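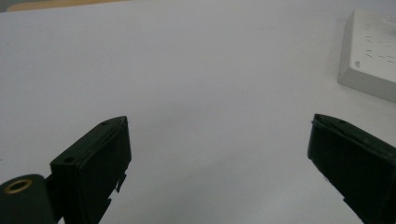 The council meets again tomorrow night, and I expect the Pondale question will be put off for the third time. I went to the last two meetings and watched it get put off both times, so I thought I would write down where things stand for anyone who hasn't been following.

For people outside town: Pondale is the neighborhood east of the rail line. It was its own village until it was folded into Oltberg, and it has had its own council seat ever since. The seat has been vacant since the end of summer, when the member who held it moved out of state. The charter says the council "shall" fill a vacancy within 60 days, either by appointment or by calling a special election. We are past that. The charter doesn't say what happens when the council simply doesn't do it.

That leaves six members, and they split three and three on almost everything that matters right now. The mayor votes only to break a tie, and only on ordinances. An appointment is a resolution. So a three-three vote on an appointment fails, and the mayor sits there with nothing to do. I had to read that section twice. The city attorney read it out loud at the October meeting and you could see a couple of the members hadn't known it either.

The first candidate was put forward by the members from the north side. She has lived in Pondale a long time and ran for the seat once before. She lost that race by 31 votes. Three yes, three no. The second candidate was put forward by the other three, and he served on the planning board for two terms. Three yes, three no. Then somebody moved to table the whole thing and that passed unanimously. It was the only unanimous vote of the night apart from the minutes.

I don't have strong feelings about either candidate. I'd take either one over an empty chair. What bothers me is that the fight isn't about them. It's about the Schouten property.

Schouten is the old cannery site on the river. It's been fenced off as long as I've lived here, which is going on 14 years. A developer wants the city to rezone it for apartments with shops on the ground floor. The rezoning is an ordinance, so in a three-three tie the mayor would get to vote, and the mayor has said in public that he supports it. The three members who are against the project would like a seventh member who is also against it, because then there's no tie to break. The three who are for it are happy to let things stay the way they are unless they can get a seventh vote of their own. That's the whole thing. Everything said at the microphone about qualifications and process is sitting on top of that.

I've been asked what I think about Schouten, so here it is. I think something should be built there. I think the plan as filed has too little parking and a bad traffic entrance onto Mill Street, right at the bend where people already take the turn too fast. Both of those could be fixed. The developer's own traffic report suggests moving the entrance to the north end of the lot, and then the site plan attached to the same report shows it at the bend anyway. I raised that in my two minutes at the microphone in October. I was told staff would look into it. I emailed the planning office the week after and got an automatic reply.

Back to the seat. The other option is a special election. The earliest it could be held now is March, according to the clerk. There is a rule about how long the notice period has to be, and then the holidays get in the way. The city would have to pay for it, because it wouldn't share a ballot with anything else. Two members have brought up the cost as a reason not to do it. The clerk's estimate wasn't ready at the last meeting, so they were arguing about a number they didn't have.

I'm for the special election. I wasn't at first. I thought an appointment would be faster and cheaper, and it would have been if they'd made one in September. But any person appointed now will be seen as the Schouten vote for one side or the other, for as long as they sit there. If Pondale elects somebody, then at least Pondale did it.

A petition has been going around asking for the same thing. Under the charter, 400 valid signatures from registered voters in the ward forces the council to put a special election on its agenda and take a recorded vote. It doesn't force them to hold one. Some people at the table outside the grocery store were telling signers that it did, and I'd ask them to stop, because that's going to make a lot of people angry later. The group turned in 500 signatures last week. The clerk is checking them against the voter rolls. She threw out 91 of them on the first pass, mostly people who live on the wrong side of the rail line and signed in good faith. That leaves the petition over the line by nine, with the second check still to come. 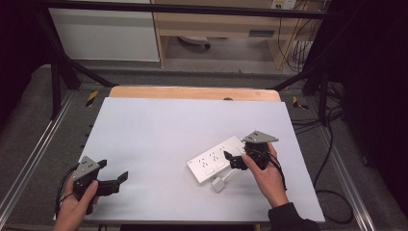
Nine is not much of a cushion. The second check is for signatures that don't match the registration card, and that always knocks out a few. Mine hasn't matched anything since I broke my wrist. I don't live in the ward so it doesn't matter here, but I'd guess other people have the same trouble. If the petition comes up short, the group gets ten days to turn in more names. Anybody in Pondale who hasn't signed should probably go ahead and do that this week.

A few people have said to me that this is small stuff and asked why I spend two evenings a month on a folding chair in the annex. It is small stuff. But Pondale has gone without anybody to call since summer, and it shows. The storm drain on Depot Street backed up in September and it took 16 days to get a truck out. When my own street had the same problem last year I called my council member and there was a crew by the next afternoon. I know people will say the drain would have been slow either way. Maybe so. There was no one whose job it was to make the second phone call.

The other thing that got almost no attention last month is the Julari contract. Julari is the company that does our trash and recycling, and the contract is up for renewal at the end of the year. It was item 11 on the agenda. By the time they got there it was after ten o'clock and most of the room had left. The renewal has a rate increase in it every year for five years. Nobody asked for other bids, and when one member asked why not, the answer was that there wasn't time. There would have been time in the spring. They voted to carry the item over to this meeting, where it is now item 12.

I don't have a complaint about the service. The trucks come when they are supposed to. But a five-year contract is one of the biggest things the council will sign this year, bigger in dollars than anything the city itself would spend on Schouten, and it's going to get talked about for five minutes by tired people. I'd like to see them sign a one-year extension and put the rest out for bid. I sent a note to all six members saying so. Two wrote back. One of them agreed with me and one thanked me for my interest.

If you want to speak tomorrow, you have to sign the sheet by the door before the meeting starts at seven. They've gotten strict about it. You can't sign for your spouse or your neighbor. You get two minutes, and the light turns yellow with 30 seconds left. If you are there about the vacancy, it's item 6. If you are there about Schouten, it isn't on the agenda at all, so you have to use general comment at the beginning, and the mayor will cut you off if you try to bring it up during item 6. He did that to several people last time – he was within the rules, but he could have explained them first.

Parking behind the annex fills up by six thirty. The lot at the library is open until nine, and they do lock the gate. I found that out in the summer and walked home.

The meeting is also supposed to be streamed on the city's website. The sound was out for the first half of the last one, and the recording that got posted has the same problem, so the public record of the vacancy debate is a silent video of seven people looking at papers. The written minutes cover it in four lines. I've asked whether there is a backup audio recording. The clerk's office said there should be one and they'd get back to me.

I'll be there and will take notes like I did last time. If the vote on item 6 is anything other than three-three I'll put it up the same night. Otherwise it will wait until the weekend, since I have to be at work early on Wednesday.

One correction to the October post. I wrote that the planning board had recommended the rezoning. It voted to forward it to the council without a recommendation, and those are different things. A reader who was at the planning board meeting wrote in to tell me, and I checked the minutes and she was right. I've fixed the old post and left a note at the bottom of it.

Posted November 7, 2022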